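Chapter 8
Small Containers, Big Numbers: How Households Measure

Before you start: bring one empty container from home. Any kind. Rinse it, please.

What this chapter covers
Volume and capacity, and why they are two words
Reading a label against what the container holds
Estimating, then checking the estimate
Units people used before the liter, and a few they still use

8.1 A quarrel over cream

Dakby, a farm town on the flat side of the river. Two dairies, one road. In October the Overgaard dairy sold cream by the "can" and so did the Ellum dairy across the way, same price, same word painted on the board outside. Customers at Ellum went home happier. Took most of a winter before anyone poured one can into the other.

The Ellum can was bigger. Not by a lot – a good cupful. Overgaard had bought its cans from a tinsmith who measured to the bottom of the neck, Ellum from one who measured to the rim. Both men said their can was full measure. Both were right, going by their own rule.

That is the whole problem of this chapter in one story. A container has an inside. The inside has a size. But "full" is something people have to agree on, and for most of history they agreed only as far as the next town.

8.2 Two words that get mixed up

Volume: how much space a thing takes up. A brick has volume. So does a potato.

Capacity: how much a container can hold. A brick has no capacity worth talking about, a jug does.

A jug has both, and they're different numbers. Push a sealed, empty jug under water and the water it shoves aside gives you the volume of the jug, walls and handle and all. Fill the jug and pour it out into a measuring cylinder and you have the capacity. Thin walls, the two are close. Thick stoneware, not close at all. Students lose more marks on this than on any of the arithmetic, so go back and read it agian if you need to.

One more, which will come up in 8.5. Fill volume is what the maker puts in. Nearly always less than capacity, there has to be some room at the top. Liquids swell a little when they warm up, and a bottle filled to the very lip is hard to close without a mess. 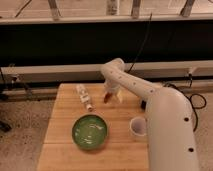

So, three numbers for one container, and the label gives you one. Usually the fill volume. Keep that in mind during the home exercise, when your kitchen measurements come out higher than what is printed. You didn't do it wrong.

8.3 Signe Brynjólfsdóttir's notebook

Most of what we know about measuring in Dakby comes from a schoolteacher, Signe Brynjólfsdóttir, who went house to house with a glass cylinder and a funnel and wrote down what she found. She had 14 households on her list. Every one owned something they called a pint. She poured each pint into the cylinder and noted the level, in milliliters, in pencil.

The biggest was 537. The rest came in lower, some of them a lot lower. One family had been using a cracked mug with a line scratched inside and had baked by it for two generations, quite sucessfully. The bread didn't care. As long as the same mug measured the flour and the milk, the recipe held together.

Worth stopping on. A recipe in ratios works with any cup. A recipe in fixed amounts – "one cup of milk, two eggs" – does not, because hens don't lay to the size of your mug. Signe wrote that in the margin, more or less in those words, and underlined it.

8.4 Where the liter comes in

A liter is 1000 milliliters. Also the inside of a cube ten centimeters on each side. Make one out of card, it takes a few minutes and you'll remember it longer than the definition. People are usually surprised how small the cube looks next to a tall bottle holding the same amount. Tall things look bigger. We come back to this in section 8.6.

Ívar Frandsen, who later ran the weights and measures office for the district, kept such a cube on his desk, in brass, and used it to settle arguments. His printed tables, sold under the name Flomovel, hung in shops up and down the river. Old pint on the left, liters on the right. The tables are reprinted at the back of this book, with his two misprints corrected.

Try it first

Estimate the capacity of the container you brought. Write the guess down before you touch any water.
Now measure. Fill to the rim, pour, read at eye level, bottom of the curve.
Work out the difference, then the difference as a percent of the measured value.
Swap with a partner and do theirs. Was your second guess closer?

Keep your figures, you need them in 8.5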